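Search tickets Search Go

Ticket: metal bin for household items, scuffed floor
Opened by Yen-ting Chiu, Mon 24 October
Assigned to: Ifor Penry

The gray bin on the wooden table has marks on its floor, lighter and darker. I washed it with warm water and dish soap for 10 minutes – no change.

Ifor Penry: Please try a soft cloth and baking soda. Do not use steel wool.

Yen-ting Chiu: I tried it in one corner. The marks stay, but my cloth is clean. I put the items back. Please close. 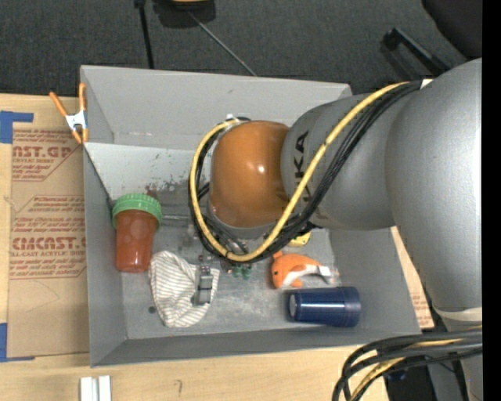 Can I put a liner in the bin to prevent more scuffs?
A thin rubber mat is fine if you cut it to the size of the floor.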